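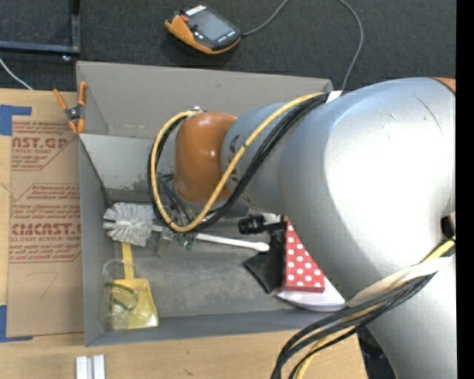

A silver robot arm over a grey bin, its yellow cable looped beside the orange wrist cap.

Siv Lindholm gave up setting homework in June, and the letters began before the bell had gone. "One father wrote me two pages," she says. "Lovely handwriting. I'd have given it top marks, only we'd stopped doing those as well."

Lindholm is head of Pemidska, a school of 156 pupils where the evenings now belong to the children. She taught maths for years and marked, by her own account, a great many worksheets completed by mothers. "You get to know their style. Some of them were coming on nicely."

What replaced homework is a quiet hour at the end of the day, when pupils can finish things off, ask for help or read. Staff were wary. Lanying Jia, who teaches history, expected an hour of paper aeroplanes. "I had 2 in the first week," she says. "Both flew very well. Then somebody asked me what a tithe was, and I forgot to confiscate them."

Jia is less sure about the older pupils. Five of hers have exams coming and would like, she says, to be told to panic. "They've heard that's how it's done." She lends them books and asks for nothing back except the books.

Has anyone learned more? Lindholm pulls a face. She distrusts the question, having once sat through a whole training day on measuring curiosity. "There was a form for it – with boxes." She will say that more children turn up with questions they thought of at home, and that the excuses have dried up. "I miss those a bit. We had a very inventive boy with a goat."

The father with the handwriting has written again. He would like to know what he is supposed to do with his evenings.

1,839 shares | 5 comments
Back to top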